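How to Label Shared Storage So That Others Can Use It

Pasier Facilities Office, Guidance for Shared Rooms
Last reviewed Tue 16 June

This page explains how to set up and maintain labels in a storage room used by more than one group. It replaces the short notice formerly posted at the Siddale building and applies to all rooms that appear on the shared storage list. Private offices and locked personal cabinets are not covered.

Before you begin

Obtain the current room list from the front desk. Each room has a lead group, and the lead group must approve any change to the shelf numbers. The Siddale store holds 127 numbered shelf positions and the Travbridge store holds 868, so the two buildings use separate number ranges. Do not copy numbers from one building to the other.

You will need blank labels in two sizes, a permanent marker with a medium tip, a cloth, and a printed copy of the shelf plan. Labels may be ordered through Roy, the supply portal, under "Office and Storage." Allow several working days for delivery to Travbridge.

Step 1. Sort before you label

Remove everything from one shelf at a time and group the items by use. Supplies that are used together should be stored together, even when they differ in size. Disposable goods such as cups, plates, and paper towels belong on the middle shelves, where they can be reached without a step stool. Heavy items go on the lowest shelf.

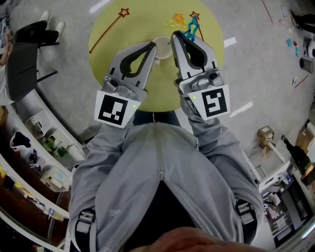
One reader wrote to ask whether sorting by use would really hold up in a room with several groups, given that in the Siddale store the same tape is needed by everyone and always ends up in the wrong bin. It is a fair concern. Items needed by all groups should be placed in a single bin marked COMMON, kept on the shelf nearest the door. Groups should not keep a second supply of common items in their own bins.

Step 2. Choose the wording

Use the plainest name for the item, written in capital letters. Put the general word first and the detail after it: TAPE, CLEAR or BATTERIES, SMALL. Avoid project names, which mean little to other groups and may be out of use within a year. Abbreviations are acceptable only if they appear on the printed shelf plan.

A label should carry no more than 3 lines:

Line 1: item name
Line 2: shelf number
Line 3: group name, or COMMON

Dates are not required except on goods that expire.

Step 3. Attach the label

Wipe the surface with a dry cloth and press the label down from the center outward. Place it on the side of the bin that faces the aisle, in the upper left corner. Where a bin has a lid, label the bin and leave the lid blank. Lids are often exchanged between bins, and a labeled lid can send a user to the wrong contents. 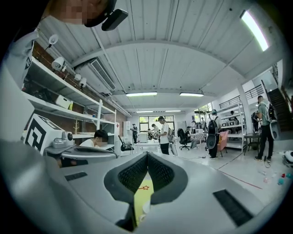

Color and symbols may be used in addition to words, but they may not replace them. A group may adopt one color for its bins, provided that the color is recorded on the shelf plan. Simple marks are also permitted, and they are helpful to users who read the plan from a distance. A small red star in outline on a yellow ground, like the one seen between the two black fingers, is a suitable kind of mark: it has one shape and two colors, and it can be drawn again by hand if the label must be replaced. Detailed drawings and logos should be avoided. No two groups in the same building may use the same mark.

Step 4. Update the shelf plan

Enter each new label on the printed plan on the day it is attached. Write the shelf number, the item name, and the group. If an item has been moved, strike out the old entry with a single line so that it can still be read. When a sheet has become crowded with changes, return it to the front desk, where a clean copy will be issued.

The plan remains in the room at all times. It should hang at eye level on the inside of the door. Photographs of the plan may be kept for convenience, but the printed sheet is the record.

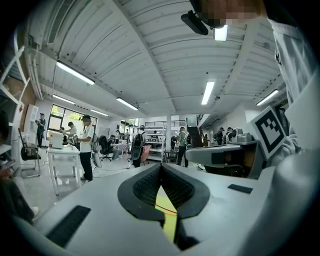 Groups that share a shelf should agree on a dividing point and mark it on the shelf edge with a strip of tape. The position of the strip is then entered on the plan next to the shelf number.

Step 5. Review

The lead group reviews every label in the room each November. Faded or peeling labels are replaced using the same wording. A bin that has no label at the time of the review is moved to the holding shelf for 2 weeks, after which its contents are placed in COMMON or discarded.

Requests for additional shelf numbers are accepted at the front desk in either building. Please bring the current plan sheet with you.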